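January 26, 2020

## Demonstration work at the Tindall site

The Nunalar programme has begun its second round of recorded demonstrations, in which staff carry out household tasks with a pair of hand-held grippers so that a robot may later learn to repeat them. The first task in the round concerns a metal cup and a wire basket on a plain wooden table.
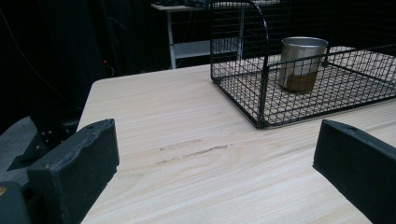
## How the recordings are made

Each member of staff completes 50 practice attempts before any recording is kept. The grippers are heavier than they look, and new staff are advised to rest between sets.

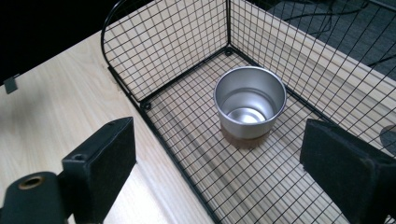

Vira Yatsenko, who leads the work at Tindall, has asked that the fingers be opened fully before each approach to the cup. Recordings made in October showed a good deal of hesitation at this point, and 87 of them were set aside. The written instructions have been amended accordingly and copies may be had from the Gradstead office.

Both hands are used throughout the session, including for tasks which one hand could manage.
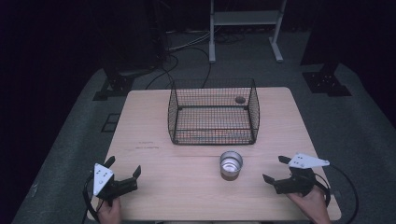 Staff are reminded to keep to an even pace and to begin again if a cable catches on the table. Attempts that are stopped early should be entered in the log with a short note. The programme has accepted 400 recordings to date and expects to reach 600 before the material is passed to Rarkuvwood for training.

Colleagues wishing to take part should write to the Gradstead office, stating which hours they can offer. Previous experience with robots is not required.

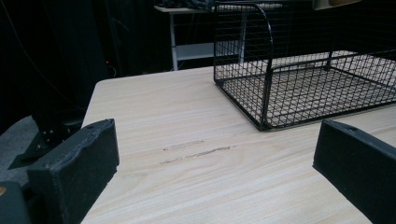

*The wire basket on the table, with the gripper fingers open.*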